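4.2 Sorting large bricks into two bins

Of all the tidying jobs in the Undimine study, brick sorting was the one we came to enjoy most. It looks like the simplest thing in the world: a heap of big toy bricks on a wooden table, two plastic bins at the back, one white and one dark teal, and an instruction to clear the table. Yet it gave us the richest material of all 5 activities, and we kept finding new things in it right up to the last Friday of recording.

The whole collection holds 1196 tidying sessions, and 712 of them use bricks. Colors are mixed freely, and so are sizes, so a long brick may lie across several small ones. We never stacked or lined up the bricks beforehand. They were tipped out and left as they fell, some on their sides and some with the studs up, and a few strays always ended up well away from the pile. 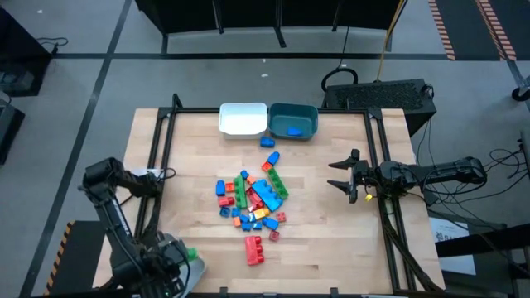
Figure 4. Large building bricks spread over the table, with one blue brick in the teal bin and the white bin empty.

Those strays matter a great deal. A brick lying alone is easy to pick out, while one in the thick of the pile may have a neighbor pressed against it, and moving the first will often shift the second. We wanted plenty of both in every layout, and tipping the bricks out by hand gave us just that! Small bricks proved especially good at ending up beside a larger one, where they are harder to reach.

The bins deserve a word too. They are similar in size, so the choice between them depends on the sorting rule alone. In the Tanabe rule, color decides the bin; in the Zokell rule, length does. Both rules were applied to the same kinds of heap, which lets us compare them directly, and we were delighted to see how differently the work unfolds under each. Under the length rule the long bricks tend to go first, opening up the middle of the pile. Under the color rule the order is much freer, and 700 sessions were kept for the comparison in Section 5.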